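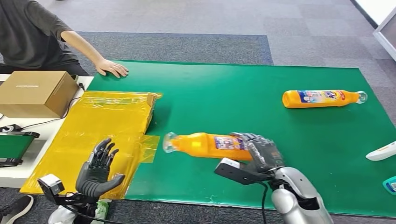
Die Folie muss zuerst glatt liegen, sagte Refugio Robles, sonst zieht sie sich beim Einlegen unter die Flasche, und dann stimmt die Naht nicht mehr. Er sagte es am Mittwoch zum zweiten Mal, diesmal in das Telefon, das neben dem Klebebandabroller lag und auf Lautsprecher gestellt war.

Rutilio Esquivel trug die Bemerkung in das Prüfblatt ein. Spalte vier, Auffälligkeiten. Er schrieb in Druckbuchstaben, weil die Zentrale in Irncombe die Blätter einlas und Schreibschrift zurückschickte.

Der Auftrag kam von Furnero. 300 Beutel, gelb, je Beutel zwei Flaschen, liegend, Kappen gegenläufig. Die gegenläufige Lage sparte in der Breite genau den Raum, den der Karton nicht hatte. Steinarsdóttir hatte das berechnet und eine Zeichnung beigelegt, auf der die Flaschen als Rechtecke mit aufgesetztem Trapez erschienen. Unter der Zeichnung stand: Folie einmal umschlagen, Umschlag nach außen.

»Nach außen von wo aus gesehen?«, fragte Esquivel.

Das Telefon rauschte. »Vom Packer aus.«

»Der Packer steht auf der anderen Tischseite als in der Zeichnung.«

»Dann von der Zeichnung aus.«

Er notierte auch das.

Bis 16 Uhr waren zehn Beutel gepackt und wieder geöffnet worden. Beim ersten lag der Umschlag innen. Beim zweiten lag er außen, aber die Etiketten zeigten nach unten, und Furnero verlangte sie lesbar durch die Folie. Ab dem dritten Beutel führte Esquivel eine eigene Reihenfolge ein, die in keiner Anweisung stand: Flaschen auf die Matte, Etiketten ausrichten, Folie von links heranziehen, Kante aufstellen, erst dann einschieben. Die aufgestellte Kante hielt kurz und sackte anschließend weg. Er maß die Zeit mit der Wanduhr. Für das Einschieben reichte sie, wenn man vorher nicht sprach.

Robles hatte früher bei Fatley gearbeitet, wo man Pulver in Säcke füllte. Pulver kannte keine Vorderseite. Er erwähnte das gelegentlich, ohne eine Folgerung daran zu knüpfen.

»Wie ist der Stand?«, fragte er.

Esquivel antwortete nicht gleich. Er hatte die Kante in der Hand.

»Rutilio?«

Die Kante sackte weg. Er strich die Folie aus, von der Mitte zum Rand, und richtete die beiden Etiketten neu aus.

»Zehn geöffnet, null abgelegt«, sagte er.

»Und die Ursache?«

Er sah auf Spalte vier. Dort war noch eine Zeile frei. Er schrieb: Rückfragen während des Einschiebens. Dann strich er den Eintrag durch, setzte sein Kürzel daneben, wie es bei Korrekturen vorgeschrieben war, und schrieb darüber: Folie.

»Die Folie«, sagte er.

»Sage ich doch«, sagte Robles und legte auf.

Der elfte Beutel war um 16.20 Uhr fertig. Esquivel prüfte die Naht, las beide Etiketten durch das Gelb hindurch und legte ihn ab.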